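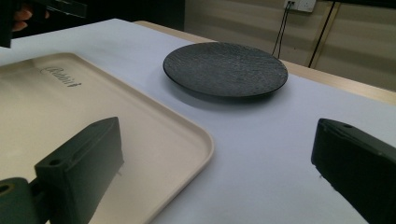 Notebook, February, morning

Mail art swap, round two. The call closed at the end of last month and the box from the Terau people came up yesterday, so I have started logging. 50 cards were promised and 47 are in. I will give the last three another two weeks before I write to anyone. Overseas post has been slow all winter.

Numbering carries on from the first round, so this batch begins at 326. Pencil only, lower left corner of the message side, small. Last time a few numbers went on in ballpoint and they show through on the thin stock. If you find one of those, leave it alone. Rubbing makes it worse.

Postmarks: 14 of the cards have the cancellation landing right on the text. Most can still be read if you tilt them under the desk lamp. Two can't. On 331 the wavy lines run across the whole last verse and I can get "the ferry" and "my mother's" and nothing after that. On 340 the ink has smeared as well and the third line is gone. I have put brackets in the transcripts where words are missing. Please don't fill in guesses, even good ones. If the sender kept a draft we can ask for it.

Transcribing rules, since we did it three different ways in the first round:
Keep the line breaks as written, also where the writer plainly ran out of card.
Keep the spelling.
Crossed-out words go in with a note if they can be read.
Poems going up the side of the card get typed after the main text, with "side" in front.
Stamps and stickers get a line at the end, no more than that.

Scans at 600, both sides, message side first. The scanner is still putting a faint green line down the right side of everything. Cleaned the glass twice and it came back. I think it is dust on the inside. For now I turn the card so the line falls in the margin and crop it off. Anything scanned before I noticed (326 to 329) has to be redone.

Noon

Did the redo. Also sorted by size. Most are standard, but there is one long thin one, folded to fit the slot, and one cut in the shape of a leaf that the post office charged extra for. The leaf won't go in the sleeves. I have put it between two sheets of tissue in the flat drawer, labeled.

The Hsu sleeves are a better fit than the old ones but they cling. Slide the card in with a slip of paper behind it, then pull the slip out. Careful with 344, which is collage. One corner has already lifted. I would like to stick it back with wheat paste but haven't, as I don't know what glue was used in the first place. Leaving it for someone with more patience.

Pairing. The idea was that each card gets an answering poem from somebody in another group, sent back by post. The Mullden group has asked for 30 cards, which is a lot, and leaves 17 for everyone else until the late ones come in. I said yes to 20 for now and the rest if the Toveo writers don't want them. Toveo did well last time but took until summer to answer, and two senders wrote to ask if their cards had been lost.

Need to decide if the answering poet sees the picture side first or the poem first. In round one we sent both together and nearly all the answers were about the picture. A few hardly touched the poem at all. I would like to try half and half – poem only for the first ten, then both sides as before – and see if the answers read any differently. It will mean typing the poems out for the first ten, but we have to type them anyway.

Permissions: the slip was on the back page of the call and plenty of people didn't send it. I have 29 signed. Without the slip we can keep a card and show it in the room, but it can't go on the web page. I have marked the list with a P for those who signed. Please check the list before posting anything, including small pictures of the picture side.

4:15

Typed 326 to 338. The best so far for me is 333, eleven short lines about washing a coat, with the last line squeezed in under the stamp. I missed it completely on the first reading. Check under and around the stamps on all of them. I have gone back through the ones already done and found one more, just initials and a date.

Left to do: 339 onward, order more tissue, reply to Mullden about the 20, find out what the folded one weighs before we send anything that shape back.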